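작업 노트 / 부품 선반 정리, 셋째 판
11월, 오후 2시 조금 넘어서 시작

노란 선반을 또 정리했다. 지난 두 번도 "이번이 마지막"이라고 적어 놓았길래 이번에는 그 말을 안 쓰기로 한다.

발단은 Turbridge 쪽 커버 주문서. 정강이 커버가 몇 벌 남았는지 알려 달라는데 재고표 숫자와 선반 숫자가 서로 모르는 사이였다. 재고표에 올라 있는 부품이 총 2,662점. 이걸 믿는 사람은 재고표를 안 열어 본 사람뿐이다. 나사까지 낱개로 입력한 시절의 유산이라 손대기가 무섭다. 일단 큰 것만 맞춘다.

오늘 정한 것

1. 검은 성형 커버류는 흰 통에 넣는다. 바닥에는 골판지를 깐다. 지난달에 맨바닥에 넣었다가 광택면이 긁혀서 사포질을 다시 했고, 그 반나절은 아무 데도 청구하지 못했다. 통 하나에 많이 넣지 말 것. 겹쳐 쌓으면 골판지가 무슨 소용인가.

2. 관절 액추에이터는 선반 위에 구멍 있는 면이 위로 오게 세운다. 눕히면 굴러간다. 굴러가면 비싸다. 줄은 대충 맞아도 되지만 앞 모서리에 바짝 붙이지는 말 것.

3. 검은 상자는 왼쪽 기둥 가까이. 라벨은 아직 없음. Letex 라벨 프린터가 또 용지를 씹고 있어서 당분간 마스킹테이프로 간다. 글씨 잘 쓰는 사람 구함.

4. 빈 종이 상자는 접어서 내놓는다. "언젠가 쓸" 상자가 벌써 선반 한 칸을 먹었다. 통 바닥에 깔 만큼만 오려 두고 나머지는 버리자.

선반 자체 얘기. 폭은 600으로 샀는데 단 높이를 잡을 때 262로 한 칸이 애매하게 나왔다. 흰 통을 넣으면 손이 안 들어가고 손이 들어가면 통이 안 들어간다. 타공 기둥이니까 한 구멍 올리면 될 일인데 그러려면 윗단을 전부 비워야 하고, 윗단에는 방금 줄 맞춰 놓은 액추에이터가 있다. 그래서 오늘은 안 한다. 올릴 사람은 고무망치를 쓸 것. 쇠망치로 치면 노란 칠이 깨진다(아랫단 뒤쪽 모서리 참고, 범인은 나).

Ogundipe 건 부품은 섞지 말고 따로. 납품분 볼트가 200개 남짓 남았는데 규격이 우리 것과 딱 헷갈릴 만큼만 다르다. 한 번 섞이면 저녁 내내 캘리퍼스를 들고 있어야 한다.

케이블 묶음은 손도 못 댔다. 다음에 여는 사람 몫으로 남긴다. 미안하다는 말은 이미 두 번 했으니 생략.

Gilden 쪽에서 커버 안쪽 면 도장을 생략해도 되느냐고 물어 왔는데, 조립 후에 안 보이는 면이니 나는 상관없다고 답했다. 이의 있으면 이번 달 안에 말할 것.
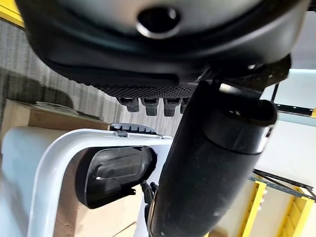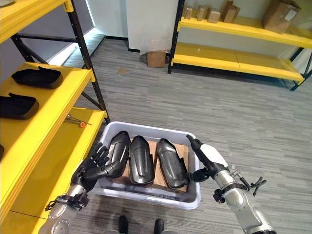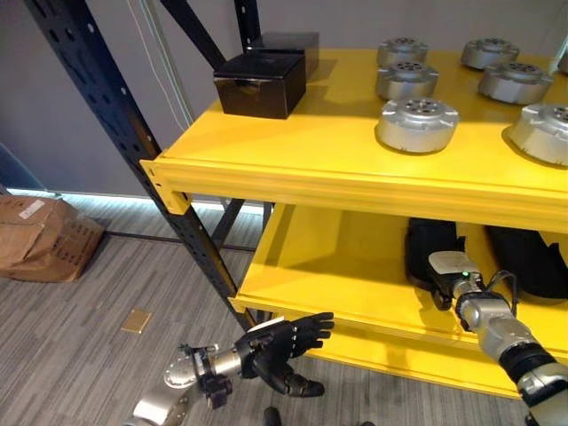
액추에이터는 윗단에.

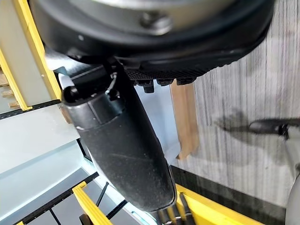

Gilden에서는 안쪽 도장을 빼는 건 좋은데 그러면 좌우 표시도 같이 없어지니 각인을 따로 넣을지 정해 달라고 한다. 그 표시가 도장이었다는 걸 오늘 알았다. 각인 넣는 쪽으로 답해 두었고, 글자 크기는 도면 보고 내일 오전에 다시 적는다.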